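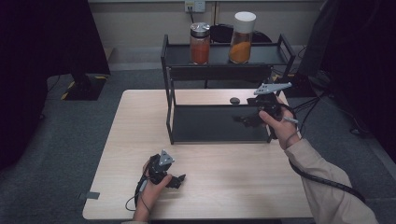

*6 min read*

The spice situation got away from me somewhere in my thirties. I know people who own four spices and cook well, and I know people who own sixty and cook well, and for years I belonged to a third group, which owns sixty and cooks pasta.

Then I moved, and the new kitchen has 40 centimeters of counter to the left of the stove. I measured it in July, with the windows open and the previous tenant's shelf paper stuck to my forearm. Forty centimeters is enough for a cutting board or a spice collection, and I have tried slicing an onion on top of a spice collection.

So I bought a rack. Two shelves, black metal, legs made of thin square tube. It has no drawers, no carousel and no little chalkboard labels with a little chalk pen that dries out in a week. I had been circling a much fancier one from Bredeck, a sort of stadium for jars, with tiers and a swing-out arm, and I had it in the cart for long enough that they started emailing me about it in a concerned tone. What saved me was Jin-sol Ha, who came to dinner, looked at the listing on my phone and asked where the food would go.

The fancy rack would have needed its own apartment. I got the plain one.

A two-tier rack sounds like something that doesn't need a strategy. I would have agreed with you before I owned one. The first night I unpacked everything onto it in the order it came out of the box, which was the order I'd packed it in, which was the order in which I'd been angry at the landlord. Cloves in front. Three cinnamons. A bag of something green held shut with a hair tie. By the time I was done, both shelves were full, the counter behind them was full, and I couldn't see the rack at all. I had paid money to lift part of a mess five inches off the counter.

The second attempt was alphabetical. Alphabetical works if you think of spices by name while cooking. I think of them as "the red one" and "the one that ruined the towel." I also could not settle whether black pepper goes under B or P, and when Uriel Quintero (who lives downstairs and has opinions through the floor) told me it was obviously P, I put it under B and left it there for two weeks out of spite. Then I couldn't find it.

The third attempt is the one I've stuck with, and it began by taking everything off and starting with an empty rack on a bare table, away from the stove, in good light. I recommend the table part. In the kitchen I make decisions like a person who is about to be hungry. At a table I'm practically a museum.

Two jars went up first, on the top shelf: the red and the yellow. The red is a short jar with a metal lid and the yellow is a tall one with a white plastic cap, and they look like two people who were made to stand together for a wedding photo. I used to care about this. I had a whole plan to decant everything into matching jars, and I priced the matching jars, and then I went and lay down. Mismatched jars have one enormous advantage, which is that I can tell them apart without my glasses. Short with a silver hat, red. Tall with a white hat, yellow. I have not put the wrong one in the rice since.

I should say something about the yellow. Anyone who cooks with yellow powders knows that they don't stay where they're put. I have found it on a light switch. I have found it inside a closed cookbook, on the page for poached pears. My pale wooden spoons have been permanently recast as props from a production of *Tutankhamun*. It goes on the top shelf in the middle, where I can reach it with a straight arm and no elbow involved, and it gets a hard cap that screws on properly. Those are the terms.

After that came the rule, which I stole from Rónán Conneely, who ran the kitchen at a place I washed dishes in when I was twenty-two. Rónán's rule was that if you used it this week it lived at eye level, if you used it this month it lived below, and if you couldn't remember when you used it, he'd come over and smell it in front of everybody. The smelling was the real system. There's no arguing with a man holding your paprika under his nose with his eyes closed, looking sad.

I did my own smelling. It took most of an afternoon. Results as follows, from my notes:

- Coriander: fine, a bit quiet.
- Cinnamon no. 1: excellent.
- Cinnamon no. 2: excellent, possibly the same cinnamon.
- Cinnamon no. 3: sawdust.
- Bay leaves: do bay leaves smell? Did they ever?
- The green bag with the hair tie: tea. It was tea.
- Nutmeg, ground: dusty, like a drawer in a guesthouse.
- Fennel seed: bought for a sausage recipe, still sealed, still no sausage.

When I was done, 8 jars had earned a place on the rack. Everything else went into a shoebox on top of the fridge, with the lid on, for things I cook at Christmas or claim I will. The tea went with the tea. Cinnamon no. 3 went in the trash, and I felt nothing.

The lower shelf turned out to be the good one, to my surprise. I'd assumed it would be the basement. But it sits only just above the surface, so a jar on it is nearly at hand height when I'm chopping, and anything flat slides straight in. The salt lives there now. So does the pepper, under neither letter. The shelf is a shiny black, which means every grain of salt shows up on it like stars on a planetarium ceiling, and I wipe it more often than I've ever wiped anything. I had hoped for a rack that would hide my habits. I got one that takes minutes.

A few things I'd pass along, if you have the same counter and the same weakness.

Build it up from empty. Taking away from a full rack is a negotiation, and every jar has a lawyer. Putting back onto an empty one is much quicker, and you stop when it starts to look crowded, well before it's full.

Leave a gap. I leave the right end of the lower shelf clear, and that's where the jar I'm using goes while I'm using it. Before the gap, it went on the stove, or on the cutting board, or once in the sink. Jae-hoon Seo calls this my "parking space" and has started parking his coffee in it when he visits, so the system is already under attack.

Don't put the rack right beside the burner. Mine was there for a week and the paprika started to cake. I slid it down toward the wall and the lumps haven't come back.

And buy the small jar. I know the big one is cheaper per gram. I once bought 400 grams of ground cumin for exactly that reason, and I'd like you to picture how much cumin that is, and then picture one man eating it. I gave half to Jhun Cabrera, who took it politely, and who gave me some of it back on my birthday in a nicer jar.

That one's on the rack. Top shelf, at the end, next to cinnamon no. 2. I still haven't done anything about the fennel.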